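Isten Grasp Planner

Software for anyone teaching a gripper to work among ordinary clutter

We began writing Isten after a long winter at Sternton spent watching perfectly good planners come to grief on perfectly ordinary desks. A bare bench is easy. Put down a few cables, a lamp and a bottle or two, and suddenly the software has a great deal to think about — and we wanted ours to be good company when it does.

Isten takes wide-angle views from the wrist, picks out the object you care about, and keeps hold of where it is while the fingers close in. Recordings made with a hand-held gripper can be loaded straight into the Sindatau viewer and stepped through at your own pace.

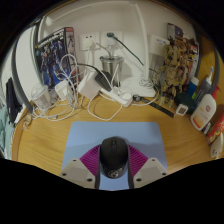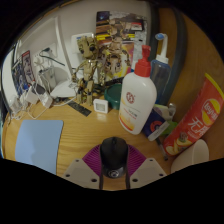 Mouse handling on a cluttered desk, both taken from the gripper.

The planner offers up to 200 candidate grasps for each object and sorts them by how much room the fingers will have. If you don't care for its first choice, drag another to the top and it will remember your taste next time. The starter library comes with 31 household shapes, and you are very welcome to add your own.

A standard licence covers 900 recordings and the extended one covers 2,000, with the Noonan export tool included in either. Updates come out each July, and old projects open in new versions without any fuss. Do write to us if you're unsure which licence would suit you; we're always glad to talk it over.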